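Surnel is looking for people to join our small-goods study
Posted Mar 9, 2019

Do you have strong feelings about where the stapler goes? Do you own a little drawer unit that started out as a home for stamps and now holds batteries, spare buttons and one key that fits nothing? Then we'd love to hear from you!

Since January we've been looking at how people set up and use the small stuff on a work table: desktop drawers, push buttons, trays, clips, cables. The next round takes place at our Flanside rooms, and we need 29 people to take part. You don't need any experience. We want tidy people, messy people, left-handers, people who share a desk with a teenager, and anybody who has given up on desks and works at the kitchen table.

What you'll do

Each visit lasts two hours, and we ask you to come for five visits. You'll get a table and a handful of everyday items, and you'll arrange them the way you like. Then you'll put things into drawers, take them out again, press buttons, move everything over and try a second layout. Between rounds we'll ask what bugged you — please be blunt, we enjoy that part.

One of our favorite questions is where a small drawer cabinet should sit. Some people want it square to the back of the table and others turn it at an angle toward their hand, and both groups are very sure of themselves.
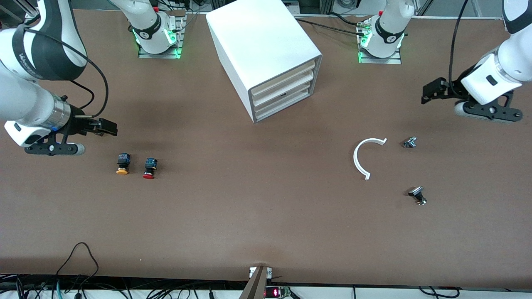

We're just as curious about buttons. How close is too close? Would you rather press down or push away from you? Bring your opinions, and bring a photo of your own desk if you have one (no cleaning up first, please!).

Who can join

You should be 18 or older and comfortable sitting or standing at a table for up to an hour at a time, with breaks. Stools, coffee and snacks are on us.

How to sign up

Stop by the Surnel front desk in Flanside, Room 629, and ask for the Maglaya study form. Tell us which hand you write with and whether mornings or evenings suit you better.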